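**Satin or matte for a gray hallway? Can't decide and the paint is on sale until the end of May**

**brickandbatten**

We have a long, narrow hallway on the ground floor of an old row house on Vasconcelos Street. It has one window at the far end and ceiling lights all the way down. The walls are plaster, patched many times by previous owners and by me. Right now they are a yellowed cream in what I think is eggshell.

We settled on the color already. It's Curia from Hurneo, number 3301, a medium gray that leans a little blue. The question is sheen. The store carries it in the Vitero line in matte and in satin, same price. My wife wants satin so it can be wiped. I want matte so I don't have to look at my own patching every time I turn on the lights.

There are two kids and a dog in the house. Bikes go through this hallway. What would you do?

---

**oldprimer**

Matte. Side light from a window at the end of a hall is the worst case for patched plaster. Satin will show every trowel mark you left and a few you didn't know about.

If you go satin anyway, plan on skim coating the whole wall first and sanding it with a work light held flat against the surface.

---

**tworollers**

I'll go the other way. Satin, at least from the chair rail down if you have one. I painted our back hall in flat gray and within a winter there was a dark band at hand height that ran from the kitchen to the stairs. Washing it made it worse. It left shiny patches that you could see from across the room.

You can fix a bumpy wall with work. You can't fix a paint that won't wash.

---

**oldprimer**

> You can't fix a paint that won't wash.

You repaint it. Matte touches up well. Dab it with a small roller, feather it out, and it disappears. Try that with satin and you'll have a visible square on the wall until you redo it corner to corner.

---

**brickandbatten**

No chair rail. There was one at some point, I found the nail holes. I guess I could put one back but I wasn't looking to add a carpentry job.

Does the gray matter for any of this? I've only ever painted whites and creams.

---

**kelpline**

It matters quite a bit. With white, a highlight on the wall doesn't stand out much from the wall itself. With a medium or dark gray you get a large gap between the color and the reflection, so the same sheen looks shinier. Satin in white reads as a soft glow. Satin in charcoal reads as streaks wherever there's a lamp.

Blue grays also pick up whatever is near them. Yours will look warmer by the lamps and colder by the window, whichever sheen you choose. Curves show it more than flat surfaces do, so watch any rounded corners or old plaster bullnose. A flat wall mostly throws the light off in one direction. A rounded edge will always find an angle that sends it back at you.

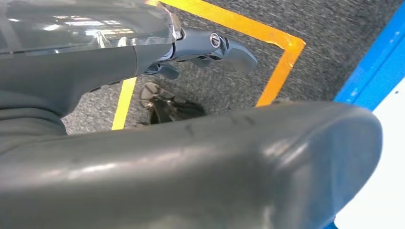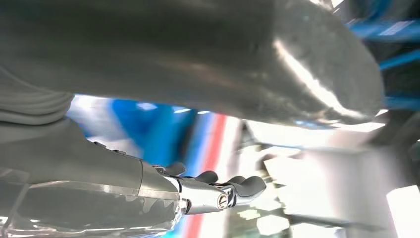 *Grays in both: dull surface with bright reflections where the light catches.*

So I'd get the sample pots in both sheens before deciding. Paint big boards, lean them in the hall, and look at them in the morning and again after dark with the ceiling lights on. Small chips don't tell you anything about sheen.

---

**tworollers**

Agree on the boards. Put them flat against the wall though. If you lean them back they catch the ceiling light at an angle the wall never will, and you'll rule out satin for the wrong reason.

---

**kelpline**

Fair point. Tape them up.

---

**mudroom_mess**

Has anyone used the Vitero matte specifically? I did a mudroom in it, in a different color, and it wipes better than I thought it would. It isn't the chalky flat from years ago. I used a damp sponge with a drop of dish soap and no pressure. Boot marks came off. Crayon did not, but crayon doesn't come off my satin trim either.

The part I didn't like is that it marks if you drag something across it. A coat zipper leaves a light line. Most of them rub out with a finger.

---

**oldprimer**

The light line is called burnishing or scuffing depending on who you ask. Dark matte paints do it more than pale ones. In a medium gray it'll be somewhere in between. I'd live with it.

---

**tworollers**

I wouldn't. Bikes are going through there. Handlebars are exactly at the height where you'll see it.

---

**brickandbatten**

The bikes are a real concern. They're on the right side going out, always the same side, so if anything gets marked it'll be that wall.

I put my work light against the plaster last night like oldprimer said. It was worse than I expected. There's a long seam near the bathroom door that stands out like a ridge, and a lot of shallow dips where I filled anchor holes and sanded too far.

---

**oldprimer**

Everything looks bad under a raking light. Don't chase it to perfection. Turn the lamp off, turn on the lights you live with, and mark with a pencil only what you can still see. Fix those.

For the seam, go wide. People put a narrow strip of compound over a ridge and make a taller ridge. Use the widest knife you own and carry it out well past where you think it should stop. Let it dry overnight, sand, do it again thinner.

---

**plumb_enough**

Pencil, yes, but keep it light. Some pencils bleed through water-based paint, especially the colored ones. Ask me how I know. I had little red crosses coming up through a bedroom wall and had to spot prime all of them with shellac.

Also prime the patches no matter which sheen you pick. Bare compound drinks paint and leaves dull spots. In satin they jump out at you. In matte you may not notice until the afternoon.

---

**brickandbatten**

Is spot priming enough or should I prime the whole wall? The old paint is in decent shape apart from the patches.

---

**plumb_enough**

With that many patches I'd do the whole wall. Spot priming makes sense when you can walk up to each one. If you're circling dips all the way down a hallway you'll spend longer on the circles than you would on rolling it. Have the primer tinted gray too. Going from cream to a medium gray over white primer you might see thin areas after the first coat and start pushing the paint around to fix them.

---

**tworollers**

Tinted primer is worth it. Figure two coats of color on top regardless of what the can says.

---

**mudroom_mess**

And let it cure. The label on mine said around 7 days before washing and I'd take that seriously. I hung coats against it too early and had to touch up a spot behind the hooks.

---

**kelpline**

One more thing on application. Sheen problems in a hallway often come from rolling technique and get blamed on the paint. If you roll a section, go have lunch, and come back to roll next to it, the overlap will have a different shine. Keep a wet edge and do each wall in one go, corner to corner. Last pass of the roller always in the same direction, ceiling to floor, light pressure.

Same goes for cutting in. If you brush all the edges first and roll the next day you get a frame around the wall. Cut in a stretch, roll it, move on. It's easier with a helper, one on the brush and one on the roller.

---

**oldprimer**

I've cut in a day ahead for decades and never had a frame. With matte it doesn't show. Another reason to use matte, if you ask me.

---

**kelpline**

In a pale color I believe it. In a medium gray I've seen it, matte included. It's the brush texture against the roller texture as much as the drying.

---

**oldprimer**

Then roll closer to the edge. A small roller will get you nearly to the ceiling line.

---

**brickandbatten**

OK. We got the sample pots and taped up the boards, one near the window and one by the front door for each sheen. Here's where we are.

By the window, satin looks bad. My wife agrees. You can see the brush marks on the board itself and the gray goes almost white at the side nearest the glass. By the front door it looks fine, even nice. Matte looks the same in both places, a bit bluer by the window. I ran a pedal across each board. The matte got a pale line that mostly rubbed away. The satin got a smaller line that didn't rub away.

So we're leaning matte, and I'm thinking of putting the chair rail back on the bike side only. Does a rail on one side look strange?

---

**plumb_enough**

On one side it'll look like you ran out of wood. Do both sides or skip it. Could you hang a narrow board at handlebar height, painted the same gray as the wall? Out in the open it looks like a coat rail, and you can put hooks on it.

---

**tworollers**

I still say satin on the bottom half, but I'd go along with the board. Paint that one in satin, it's flat wood so there's nothing to show.

---

**mudroom_mess**

Board with hooks gets my vote. Put the hooks above where the bikes go or you'll be unhooking brake cables from jackets.

---

**brickandbatten**

Matte on the walls then, satin on a hook board on the bike side, tinted primer over everything. My wife is fine with it as long as I'm the one who washes the walls. I'm starting on the seam by the bathroom door tonight.

oldprimer, when you say go wide, is a 12-inch knife wide enough? That's the biggest one I have.

---

**oldprimer**

That's fine. Thin coats. Clean the blade between passes or you'll drag lines through it.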